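We use cookies to keep this site running and to remember you. By continuing to read you agree to our cookie policy. OK / Manage

Light, finally

Quick one tonight, I have about nine tabs open and dinner is in the oven. A lot of you asked about the new work space after I complained about the old one all winter. So. We're in. Boxes mostly gone. My chair squeaks but it came with me so that's my own fault.

The old place on Litska was one long room with a carpet the color of soup. One window, and it looked at a wall. I went home with a headache most days and blamed coffee. Cut the coffee, still had the headache. Anyway.

New place is at the top of the Onton building, up 18 steps from the landing and I feel each one of them when I'm carrying the printer paper. Rent went up by 195 a month, split between all of us, which I grumbled over for a week and then stopped. I'd pay it for the ceiling alone. White, high, and on one side it slopes down with the beams showing. I never thought I'd be a person with opinions on beams. There's a mezzanine too with a dark metal railing, and I have already called dibs on it for phone calls.

Best part is the big window and the glass door. Dark frames, lots of sky. We get the pink bit at the end of the day and people do slow down for it a little, me included.
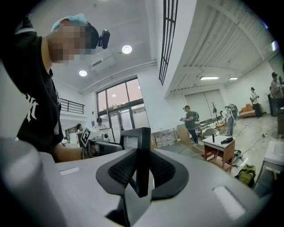
What still needs doing

Lights first. The round recessed ones are fine, soft, no complaints. The long fluorescent ones under the slope I'm less sure of. Ours buzz. Might be the tube, might be the whole fitting, I'm not getting on a ladder to find out. Somebody at the hardware store said try a warmer tube, 3000 on the box, so I bought two and they're sitting on my desk still in the sleeves. Will report back.

AC works. Loud for ten minutes then settles. It blows right down my neck so I've moved my desk twice, and I may go again before summer. If anyone has a trick for redirecting the air that isn't taping cardboard to it please tell me.

Plants. I want something tall by the glass and something that hangs off the railing. Last one I bought was from Guvudance and it lasted till March, so maybe not the same kind. Budget is small. I'd go up to 10 for a pot, more for the actual plant.

Blinds?? Undecided. Mornings are okay but by four the glare on a monitor near that window is going to be a pain, I can feel it coming. On the other hand covering up the one thing I love abut the place seems dumb. A sheer thing maybe. Something that rolls all the way up out of sight.

And a rug, to soak up the echo. You can hear every chair move. Sebastian, the furniture place by the bridge, has a remnants bin in the back and I keep meaning to go but they shut so early.

Ok timer's going. More when the tubes are in, or when I give up and get a lamp.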